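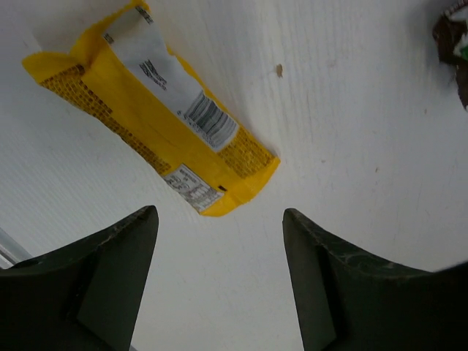
Yellow wrapper, crumpled, on white wood.

The Colley people wanted a jingle. They had paid Ridik for a strategy, and the strategy, which ran to 18 slides, said the biscuit needed a voice.

"Whose voice?" I asked.

"The biscuit's," said the man from Ridik.

I had been writing ads for Bukdale grocers long enough to know a biscuit has nothing to say. Still, it was August, the rent was due, and they were offering 500 a line. I wrote 6 lines. The man read them with his lips moving.

"It doesn't sound like it believes in itself," he said.

He wanted the word journey. He wanted honour, too, and colour, and something for the mums. Björklund, our only rival in town, had promised them 1,000 new customers by Christmas. I asked how Björklund had arrived at that. He said it was a round number and the client had liked it.

I took the lines home and put journey in the second one. At four in the morning I sang it to the kettle — twice, the second time with feeling — and then ate one of the biscuits to see if I'd been persuaded.

It was stale. I sent the invoice.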